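The Certificate

The certificate came in a tube, which Gemma Marras thought was a bit much for a sheet of paper. She slid it out on the counter of the dispatch office and held down the corners with a stapler and her coffee.

"Arkico Assured Storage Partner," she read. "Assured by who?"

"By Arkico," said her brother-in-law, who had paid for it.

Renell Storage had 14 loading doors, nine of which worked. It had a roof that had been patched every November for as long as Gemma had run the night shift. Now it had a gold seal with a ribbon printed on it. Not a real ribbon, a picture of one.

The auditor had been there in the spring. Gemma remembered him because he had asked where he could wash his hands and then, as far as she could tell, left. He was in the building for less time than it took to unload a truck. He had a form with 60 questions on it, and she had seen him fill in a page of them while leaning on his car.

"He never went up to the mezzanine," she said.

"He had the drawings."

"The drawings don't show the mezzanine."

Her brother-in-law rolled his chair back. He said the customers liked this kind of thing. He said Barbieri wouldn't even talk to a warehouse that wasn't a partner, and Barbieri was up to 339 pallets a week, year round, paid on time. He said it the way people talk about a town they plan to retire to.

Gemma had heard about pallets before. Two years ago it was going to be a tile importer. Before that it was Christmas trees, and she was still sweeping up needles in aisle six.

She took the certificate out to the floor with her, mostly so he wouldn't hang it while she was gone. The crew was on break. She read them the part about "a culture of continuous excellence" and somebody asked if it came with a raise.
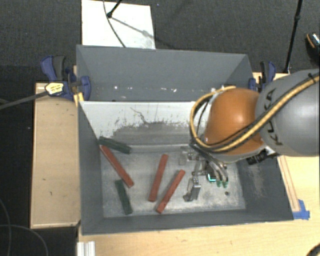
Would it stand up if a customer came and looked for himself, Dario wanted to know. He had been at Skarnden when they got theirs, he said, and it had gone up in the lobby in a nice frame, and the week after that a rack came down in the cold room. No one was under it. The frame was still there the last time he drove past and looked in.

"Did anyone from Arkico call?" Gemma asked.

"They sent a renewal notice."

She went back to her round. Door three was stuck again. The fire extinguisher by the battery chargers had a tag so faded she had to tilt it toward the light, and even then she wouldn't have sworn to the year. She wrote it down. She wrote down the door, and the loose upright at the end of aisle two, and the bucket under the drip that had been there so long it had its own spot on the floor plan.

By the end she had two pages. She put them on the counter, on top of the certificate.

Her brother-in-law read the first one standing up. He sat down for the second.

"What would this cost?" he said.

"More than the tube."

"They're coming Monday. Barbieri. They want to walk around."

"All the way around?"

He looked at the gold seal for a while — then at the pages, then at the door to the floor, where the forklifts had started up again.

"Can you get three open by Monday?" he asked.

Gemma said she could get it open. She couldn't promise it would close. She picked up her coffee, and the corner of the certificate curled over and covered the seal, and he left it like that while he looked for the number of the door company.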